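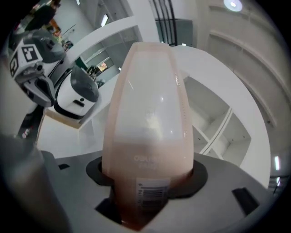 Gripper slip on the bottle handoff, June, bench notes

Started 9:40. Picking up from the mess of yesterday afternoon, when the Zurnudar cell dropped a bottle on the shelf side and the log called it a completed grasp. I don't trust that log line and I'd like it off the dashboard until somebody shows me what it measures.

What the log says: closed, force reached, object held, lift, place, done. What was on the floor: the bottle.

The Futer people looked at the trace and said "calibration drift." Maybe. That was also the answer in the spring when the cause was a loose connector, so I am not writing it down as the cause here. Drift of what, by how much, measured against which marker? If the markers were off I would expect the approach to be off too, and every approach I watched this morning came in fine.

Ran it again with the speed cap on and the guard closed. Same bottle type, the tall tapered one with the rounded top. 5 slips in the first batch, all during the lift, none on the approach.

Things I think are true:

- The held flag is set from motor current alone. Read the code twice. Current goes up when the fingers squeeze anything, including each other.
- The taper matters. The walls lean in toward the top, so a grip above the widest part can creep upward as it tightens. A straight test cylinder would never show this, and a straight cylinder is what the acceptance run used. 300 cycles, no drops, nice report.
- Grip height in the plan comes from the straight cylinder too. It was never changed.

Things I was told and don't believe yet:

- That the new Gravon pads fix it. The pads went on at the same time as the slower lift, so there's no way to say which one helped.
- That a fuller bottle behaves the same as a part full one. I asked for the data and got a shrug.

11:15. Lowered the grip point and left everything else alone. 2 slips in a batch of the same size. Better, but I've been fooled by one good batch before.

11:50. Commanded a close with no bottle in the fingers at all. Held flag came on. Did it again from a cold start, and it came on again. So error 666 (lost object) can't fire in this mode, whatever the manual page says about it.

Safety side, for Bernadette Calloway: the cell will swing at full travel speed with a bottle it only thinks it has, and the person clearing the shelf has been going by the green light. Please stop doing that. Until the flag is fixed, green means the fingers have closed. Hit the stop, then reach in. I've taped a note over the light.

Iwasaki wants the cell back on the full program this afternoon. My answer is no, speed cap stays. He can overrule me in writing.

Still to do:
Put the old pads back and rerun at the low grip point.
Weigh the bottles before each batch and write it down this time.
Finger gap check as a second condition on the held flag. Needs the encoder value, ask Futer where it is exposed.
Pull the acceptance report and mark which part it was run with.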